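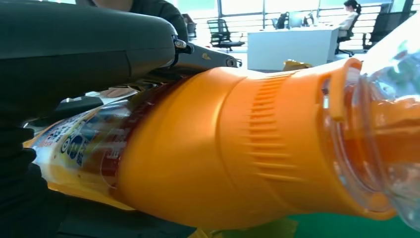

One visitor to the Jamdale reading room asked whether a bottle still holding its drink could properly be called a collection item, and whether it ought not to have been emptied before it was given a number. The question was put in writing, and it is a reasonable one. The museum's practice at Plostine is to record everyday packaging in the condition in which it is received. A drink bottle that arrives with its contents is cataloged with its contents, and the decision to empty it is taken later, after the conservation staff have examined the plastic.

The bottle has a bright orange sleeve with a ribbed grip section and a clear plastic neck, through which the orange liquid can be seen.

Everyday Containers: The Plostine Packaging Collection
Online gallery, updated 27 January 2018

The Plostine Packaging Collection holds 1,591 containers made for food, drink and household use. Of these, 1,015 have full catalog records. The remainder are listed by accession number and material only, and may be consulted by appointment. This gallery page presents the drink bottle and gives the notes prepared by the cataloging office for readers who wish to study containers of this type.

Plastic bottles form the largest single group in the collection. They were not collected in any systematic way until the transfer of the Matlala deposit, which brought together drink, cleaning and toiletry packaging from several households and one small shop. Glass had been favored before that time, partly for its appearance on open shelves, and plastic was often discarded when a display was changed. The present policy gives both materials equal standing.

Notes on sleeves

A sleeve is a layer of printed or colored plastic fitted around the body of a bottle. It may cover the whole body or only one part of it. In the catalog, the sleeve is described separately from the bottle, with its color, surface and extent entered in their own fields. Readers searching for a color should therefore use the sleeve field as well as the body field, as a clear bottle in a colored sleeve will otherwise be missed.

Sleeves are not removed for cataloging. Where a sleeve has split or come away before arrival, it is stored flat in a polyester folder with the same number as the bottle and the suffix S.

Notes on grips

Ridges, hollows and raised dots are all entered under the term "grip section." The direction of the ridges is recorded with the bottle standing upright on its base, whatever position it occupies in a photograph. Ridges may be molded in the bottle wall, in the sleeve, or in both, and the record states which whenever this can be established without taking the item apart.

Notes on necks and closures

The neck is measured across the outside of the rim. Caps, rings and tabs are given their own line in the record. A cap received loose is bagged and kept in the same tray as its bottle. Closures without bottles are held in Cabinet 6 and have a separate handlist, known as the Fidisine list after the storage building in which it was first compiled.

Notes on contents

Contents are recorded by color and state only. The museum does not test liquids, and a color entry should not be taken as evidence of flavor or ingredients. Filled bottles are stored on the lowest shelf, in lined trays, and are checked each January for leaks, swelling and changes in color. The results of the check are added to the record and are available on request.

Using the collection

Readers may request up to 2 trays per visit. Filled items are brought to the table by staff and must remain in their trays. Pencils only may be used in the reading room, and bags are to be left in the lockers by the entrance. Photography for private study is permitted without flash.

Corrections to catalog records are welcome and should quote the accession number. Written comments on this page may be left with the reading room desk at Jamdale or sent by mail to the cataloging office at Plostine. Comments may be published in shortened form.

Related pages
Glass and Stoneware
Cans and Tins
The Matlala Deposit
Closures: The Fidisine List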